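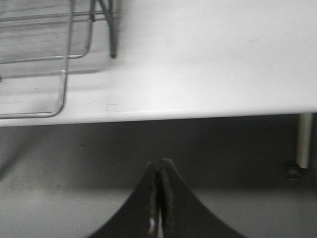
Figura 3. Tampo branco com suporte de arame metálico no canto superior esquerdo.

3.2 Calibração da distorção radial

Os coeficientes de distorção foram estimados com um padrão de xadrez impresso em placa rígida, adquirido em 52 poses. Rejeitaram-se 14 poses por desfocagem nos cantos.

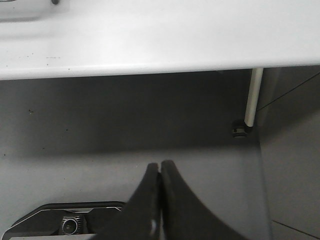
A minimização do erro de reprojeção seguiu o esquema de Teixeira, com dois termos radiais e os termos tangenciais fixados em zero. A inclusão de um terceiro termo radial não alterou o resíduo de forma relevante na objetiva Tovness, mas tornou instável a estimativa do ponto principal na Zidumel. 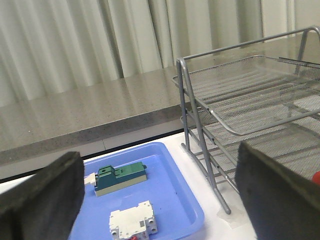
Para avaliar a deriva térmica, repetiu-se a aquisição a cada 30 minutos no laboratório de Drirnstead, mantendo fixos a abertura e o foco. O conjunto final compreende 323 imagens. Os parâmetros obtidos na primeira série serviram de valor inicial às restantes, discutidas na secção 4.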